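Towels still smell musty straight out of the wash
Posted in Laundry & Cleaning, July 11, 2025

hollis82
My bath towels come out of the washer smelling fine and then the second they get damp again - swamp. I've tried more detergent, less detergent, and a scent booster my sister swears by. Front loader, warm cycle, 50 minutes. Do I need to toss them and start over?

Tudora
Don't toss them! You've probably got detergent and softener built up in the loops. Skip softener completely for a while, run them on hot with a cup of white vinegar and no soap, then again with half your usual detergent.

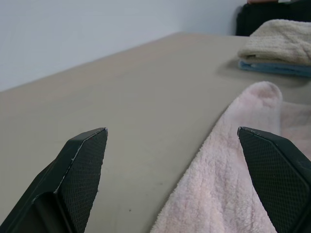 Also check the rubber door seal on the washer. Pull it back and wipe inside the fold, mine was disgusting. I leave the door open between loads now and the smell was gone in 2 weeks. And dry them all the way before you put them away, the thick hems stay damp way longer than the middle. I lay mine out flat on a table and feel along both ends before folding. 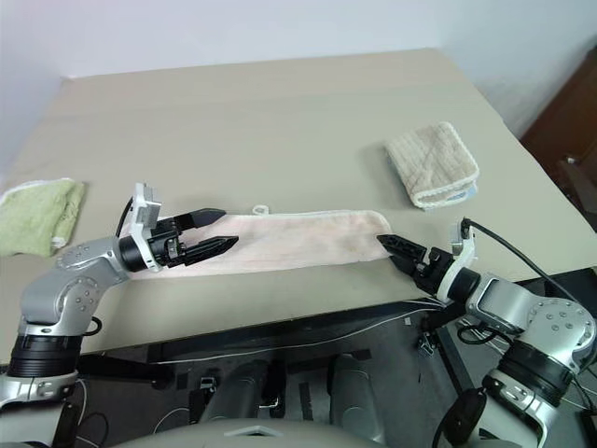 Pink towel laid out lengthwise on the table

nilov209
vinegar worked for me too but don't ever mix it with bleach. my washer also has a drain filter behind a little door at the bottom, clean that

hollis82
Never knew there was a filter. Going to look tonight, thanks both!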